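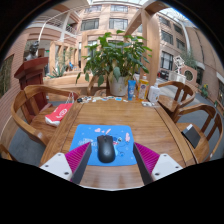

Home | Features | Places | Records | Back Issues | Contact

Reading the Markers at Pikcombe

The old burial ground at Pikcombe lies on a slope above the river road, behind a wall that has been rebuilt at least twice. It holds 200 recorded graves and an unknown number without stones. Among them stand 36 small iron markers, each set at the foot of a grave and each carrying the same device: a wheel with five spokes above a pair of clasped hands. Until recently the local register described them as "society markers, origin uncertain", and the entry went no further.

Grave markers of this kind present a familiar difficulty. Friendly societies, burial clubs, trade lodges and temperance orders all supplied emblems to their members, and many used the same foundries. Clasped hands were common stock. A wheel might stand for a trade, a saint, a railway or the passing of time. Where a marker carries initials the work is easier, although initials were shared freely between bodies that had no connection with one another. The Pikcombe markers carry none.

The present account draws on a survey made by Niloufar Bagheri, who recorded every marker in the burial ground by row and plot. Her notes give the height of each piece, the depth of the casting and the condition of the stem. They also give the full inscription on the accompanying headstone, a step that earlier surveys had omitted. Those surveys were concerned with the emblem and paid little attention to the people beneath it, with the result that the same marker was reported on several occasions by different visitors and never once attached to a name.

Once the names were available, a pattern could be seen. Most of the men commemorated had been employed in the carrying trade between Pikcombe and Derkley, as carters, wheelwrights, farriers or toll collectors. Four of the graves are those of women, three of them described on their stones as widows. The earliest burial with a marker dates from 1851 and the latest from 1893. There is a gap of six years in the 1870s for which no explanation has been found.

The carrying trade had its own burial club, known in the minute books as the Derkley Carriers' Benefit. It met in an upper room at the Kingi, a public house on the Derkley side of the bridge, and collected a weekly sum from each member. In return it paid for a coffin, a bearer's fee and "the usual iron". That phrase occurs in the accounts year after year without further comment. It had been taken by one earlier reader to mean coffin furniture. Ngọc Lương, who transcribed the surviving volumes, was the first to suggest that it meant the marker.

"The price is wrong for handles and plates," she writes in the introduction to her transcript. "Those are entered separately, under the undertaker's name. The iron is always paid to the foundry direct."

The foundry was Lukovance, a small works which made gate fittings, boot scrapers and drain covers for much of the district. Its order book for the period survives in part. It lists castings "for the Carriers, wheel and hands", in batches of a dozen, and notes on one occasion that the pattern had cracked and been recut. This agrees with the evidence on the ground. Bagheri's survey distinguishes two versions of the marker, alike in most respects, but with a narrower rim to the wheel and a longer cuff to the left hand on the later burials.

The identification may therefore be regarded as sound for the greater part of the group. Some cautions remain. Two markers stand at graves where the stone gives no occupation and the name does not occur in the club's lists. One of these is loose in its socket and may have been moved when the path was widened. A third, near the north gate, has been painted over so thickly that the version cannot be determined. It should also be said that the club had members buried in at least two other parishes - neither of which has reported a marker of this type.

Iron markers are vulnerable. They rust at the ground line, they are struck by mowing machinery, and they are sometimes lifted by well-meaning visitors and leaned against the nearest wall, after which their place is lost. A marker separated from its grave has very little to tell. Those who come across one are asked to leave it where it stands and to note the row, the nearest legible name and the side of the grave on which it is set. Rubbings should not be attempted on flaking metal.

The transcript of the minute books runs to more than 3,000 entries and may be consulted by appointment in the reading room at Derkley. The survey of the burial ground is held with it. Reports of the wheel and hands from other places would be welcome, particularly from the parishes downstream, where several of the club's later members are known to have settled.

Related articles
Lodge Emblems on Slate: A Short Guide
Foundry Marks and Where to Look for Them
The Toll Houses of the Derkley Road
Burial Clubs and Their Account Books
Readers' Letters: Unidentified Markers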